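4.2 Keeping the disassembly cell in working order

I promised in the introduction that I'd be open about the upkeep, so this section is mostly about bolts. The cell at Arcombe takes old desktop computers apart (or takes bits out of them, which is the honest version of where we've got to), and a good share of my own time on the project went on the gripper and on what it does to its own fittings when it spends its days pushing plastic tabs. I'm writing down what we do now, which has settled into a habit, and leaving out most of the things we tried in January.

The gripper is a two-plate linkage design we had made up by Ghauri. Nearly every joint is a hex-socket bolt through a black plate, and that suits us well, as one key does for most of it and I can have a finger off between trials. The trouble is that a linkage like this loosens quietly. A finger that has a little play in it still closes, still opens, still looks fine from across the room, and then it slides off the end of a drive carrier that it would have caught the week before. For a while I blamed the arm calibration. Then I blamed the planner, and Talha Shaikh very patiently showed me the planned path and the real one lying on top of each other, and I went and got the hex key.

So we check for play at the fingertip and do it with the gripper in contact, against a real part in a real case. A free finger waggled by hand tells you very little, because your hand pushes in whichever direction is easiest. With the tip resting on a carrier tab the load comes in along the finger, the way it does in a trial, and any slop at the pivots shows up as a small lurch before the tab begins to bend. Figure 7 gives the contact check on a blue carrier, (a), and work at the drive bay, (b).
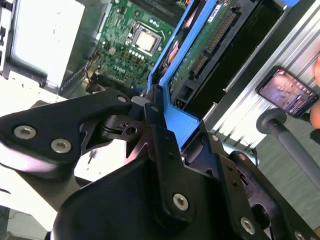
Bayu Chong thinks we should drop this check altogether and fit locking washers throughout: "You're measuring a fault you could just stop having. Put the washers in, mark each bolt head with a paint pen, and look at the marks on a Wednesday." I have a lot of sympathy with that, and the paint marks we did take up (they're quick and they do catch a bolt that has turned). The washers I've resisted so far. They add thickness at the pivots, the plates are close together there, and on the one finger where I tried them the link rubbed on its neighbour at full close. Bayu's answer is that I should have the plates remade with more room. He may well be right! It will have to wait for the next order from Ghauri, though, and in the meantime we carry on with the contact check.

The routine itself goes like this. The arm is brought in over the open case in the slow jogging mode, with one of us standing at the bench within reach of the stop. We close until the fingertip touches the tab, hold, back off a little and touch again, and we do that on both fingers. If the tip comes to the tab at the same reading both times, we leave it alone. If it doesn't, the arm goes back to the park position, power to the gripper comes off, and I go through the bolts from the root outwards. Root first matters. I used to start at the tips, where the fault seems to be, and I'd tighten a perfectly good joint until it was stiff while the loose one sat further back laughing at me. After tightening, the finger should swing under its own weight with a bit of drag. Too stiff is nearly as bad as too loose, as the motor current goes up and the Cluvano controller reads that as a grasp.

That false grasp caused us more bother than anything else in the early runs. Across the 63 trials logged before we brought in the routine, the commonest entry in my notebook was some version of "says it has it, hasn't got it". The current threshold had been set at 300 on the controller's own scale with a freshly built gripper, and once I'd overtightened a pivot the gripper could reach that figure closing on thin air. We now set the threshold again whenever a pivot has been touched, using an empty close and then a close on a spare carrier. It adds a couple of steps to every repair and I grumble about it each time.

Cables deserve a paragraph to themselves. Our first cases were stripped before they went on the bench, with every loose wire tucked away or taken out, and the upkeep figures from that period flatter us badly. Since then we have left the wiring more or less as it comes, so the fingers have to work with the SATA lead looping up beside the drive cage and the power supply wires running behind them, and I now look for wires around the links before any closing move and not only for clearance at the tips. A wire that gets drawn in at a pivot will give you the same lurch as a loose bolt. Talha has added a slow partial close to the start of each run for this, and if the current climbs early the arm stops and asks for a person.
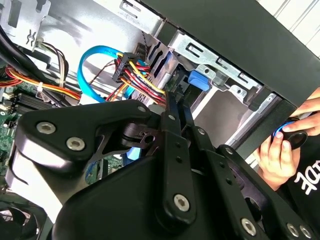 Spares are the last thing. We keep 2 complete fingers built up and checked, in a tray next to the bench, and swap a whole finger in preference to mending one in place during a session. The worn one gets stripped down later, when there's time to look at it properly. What I look for is rounding at the tip (the last few millimetres do all the work on a release tab) and ovalling of the bolt holes. A rounded tip can be dressed with a file two or three times before the finger is too short to match its partner. An oval hole means the plate is scrap, and no amount of tightening will bring it back, which I can say with confidence having tried.

The settings, the bolt order and the checking sheet are kept with the Uvedine project files and were last brought up to date on Feb 23, 2022. Anyone building a similar cell is welcome to them, though the torque values only make sense for our plates. Section 4.3 deals with the arm side of the cell, where the wear is slower and the repairs are a good deal more tedious.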